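Courses > Games and Strategy > Handouts > Unit 2: Three in a Row

Unit 2 Handout: Three in a Row on a Tabletop Board
Joscha Voß
Aug 27, 2019
16 comments | 2,568 shares

Welcome back! Last time we talked about what makes something a game at all, and I promised you that we would spend a whole unit on the one you all think you've outgrown. I mean it. Tic-tac-toe is a wonderful little thing to study, and by the end of this unit I hope you'll be pestering your families to play it again (sorry in advance to the families).

What you need for this unit: a table, white card, black tape, scissors, a thick marker, and somebody to play against. Bring the notebook with your move records from Unit 1.

1. Making the board

You can play on the back of a receipt, of course. But I want everyone to play on a board big enough to lean over, with squares you can point at across a table, and it makes a real difference to how people talk about their moves. Cut nine square cards all the same size. Lay them out three by three on a dark tabletop if you can find one, with an even gap between them, and only then run your tape along the gaps. Tape first and you'll be peeling it up again, as last year's group will tell you at length.

Press the tape down from the middle outward. A crease in the card doesn't matter one bit for play. A lifted corner does, though, and a sleeve will find it before you do!

2. Naming the squares

Now the part I love. Give every square a name. Rows get letters and columns get numbers, so the rows are A, B and C starting from the far side, and the columns are 1, 2 and 3 from left to right. Write each one on its own small card, in capitals, as bold as your marker will go. The letters go down the right side of the board, each one level with its row, and the numbers go along the near edge under their columns.

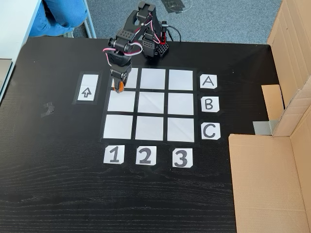
Once the squares have names you can write a whole game on one line. B2 is the center. The corners are A1, A3, C1 and C3. The four that are left over, A2, B1, B3 and C2, we'll call the edges. Get quick at this! Close your eyes, have your partner call a square, and put your finger down where you think it is.

Agree on which way is up, too. If the two of you sit on opposite sides, your A is your partner's C and the records turn to soup. An arrow drawn on a separate card beside the grid, pointing toward row A, settles it for good, and both players read the board from the arrow's tail.

3. Counting the lines

There are eight ways to make three in a row: three rows, three columns, and the two diagonals. Write them out with the square names, all eight, by hand. Then go back and count how many lines run through each square. The center sits on four of them, each corner on three, and each edge on only two. That short tally explains an enormous amount of what people do by instinct, and I still get a kick out of it every time I teach it.

4. A game to play through

Set this one up with your partner, X first.

X B2, O A2
X A1, O C3
X C1

Stop there and look. X now threatens B1, which would finish column 1 (A1, B1, C1), and also A3, which would finish the diagonal through B2. O can only block one of them. We call this a fork, and finding forks before your opponent does is most of the game.

Go back one round at a time and ask where O went wrong. Try O at A1 for the first reply and play on from there. Can X still force a win? (Take your time. We'll argue about it in class, and I do mean argue.)

5. Homework for the March session

Play twenty games, swapping who goes first, and record every one. The Kröger sheets have room for the full set, or rule your own. Mark each fork with a star in the margin, including the ones you missed and spotted afterward.

Then pick one of the two variants:

Bamus: both players may place either mark on any turn, and whoever completes a line of three matching marks wins.

Drodari: each player has only three markers. When all six are on the board, you slide one of your own to a neighboring empty square instead of adding a new one.

Write 600 words on how your favorite opening from the ordinary game holds up under the new rules. Use square names throughout, please, no "the one at the bottom left." Diagrams are very welcome and don't count toward the length.

Papers go in the Brultell tray by the door. Keep your boards flat between two books until then, label cards included.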